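# The Returns Bench

*Small online sellers are finding that the cost of a returned parcel is set long before the customer prints the label.*

The margin on a nineteen-ounce parcel of children's bedding is easy to calculate on the way out. Product cost, packaging, pick fee, postage and payment processing all sit in one line of a spreadsheet. On the way back, the same parcel tends to vanish from the books. It arrives, somebody opens it, and it becomes either stock or waste. The labor in between is charged to general warehouse time.

Magdalini Bakalis spent the first part of her career in that gap. She now runs operations for Skimum, a direct-to-consumer seller of nursery goods with a catalog of 175 active items and a return volume that peaks in August, when orders placed before a family move start coming back. Her position is that returns should be costed like production.

"You have an input of unknown quality and an output with a defined grade," she says. "Everything between those two points is a process. If you don't write it down, you still have one. You just can't see what it costs."

## Four grades, one decision

Skimum sorts returned goods into four grades. Grade A goes back to sellable stock in its original packaging. Grade B goes back after repacking. Grade C is sold at a discount through a separate page. Grade D is recycled or destroyed.

Most sellers use something similar. The difference lies in when the grade is assigned. In a typical small operation, a return is opened, looked at and set aside, then looked at again when there is time to deal with it. Each handling adds cost and neither one is recorded. Skimum requires a grade at first touch, and the parcel may not be put down until it has one.

The rule sounds strict, but the reasoning is simple arithmetic. When Bakalis timed the old method, the median return took 23 minutes of total labor, spread over several days and usually two people. The inspection itself was a small part of that. The rest was walking, searching for the order record and repeating work that had already been done.

Achilleas Vrettos, a consultant who designs packing areas for sellers too small to hire a fulfillment company, sees the same pattern in most of his projects. He begins with the bench. It should hold one open order at a time, with the scanner on the side of the dominant hand and the repacking materials within reach. Shelving for graded stock goes behind the operator, so that placing an item requires a turn and no steps.

"People want to talk about software first," Vrettos says. "The software is fine. The tape is on the other side of the room."

## Reason codes

The second source of loss is information. Every shopping cart platform lets the customer pick a reason for the return, and most of the choices are useless. "Changed my mind" covers everything from a wrong color to a late delivery. "Item not as described" may refer to a photo, a size chart or a smell.

Lurkari, which sells returns software to independent stores, has cut its default list to 18 codes and ties each one to a party that can act on it: the supplier, the warehouse, the carrier or whoever writes the product page. A code that no party can act on is removed. Sotiris Andreadis, who leads product there, says the list was once much longer and that customers simply chose the first entry.

He also recommends keeping two codes per return, one from the customer and one from the bench. Where the two disagree, the disagreement is often the most useful record in the file. A customer reports a defect and the bench finds none. If that happens once, it may be an excuse to avoid a fee. If it happens every week with the same item, the instructions probably need work.

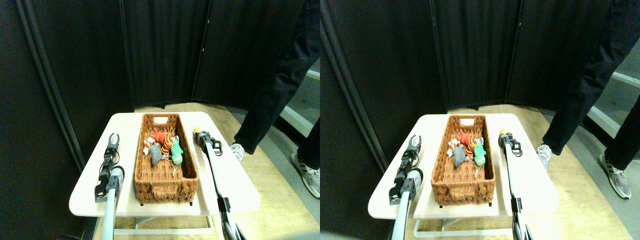 The bench code has to be entered by the person holding the product, at the time of inspection. Andreadis has seen stores assign it in batches at the end of a shift. The data looks complete and is close to random.

## When to let it go

Not every product should come back. Below a certain value, return postage plus bench time exceeds anything the seller can recover, and a refund without return is cheaper. Setting that threshold is harder than it looks – it depends on the resale grade, which is not known until the box is open.

Silvan Gasser, who handles finance for the Ivesness group of home stores, builds the threshold from history. For each item he takes the share of past returns in each grade, multiplies by the recovery value of that grade, and subtracts postage and labor. Any item with a negative result is flagged. The flag is reviewed each quarter, and it is never shown to the customer before a return is requested. He wants about 3,000 graded returns on record before he trusts the figures at category level. Smaller sellers can pool similar items, with wider margins for error.

Fraud is the usual objection. Gasser's answer is a limit per customer account, checked before the refund is approved. The limit does not stop a determined abuser. It caps the loss at a figure he can put in a budget.

Glykeria Mavromatis, whose one-room shop Sekiguchi sells stationery and writing tools, does without a formula. Her cheapest items are refunded on request and everything else comes back. She reviews the dividing line when postage rates change, and keeps the reason codes on a printed sheet taped beside the scanner.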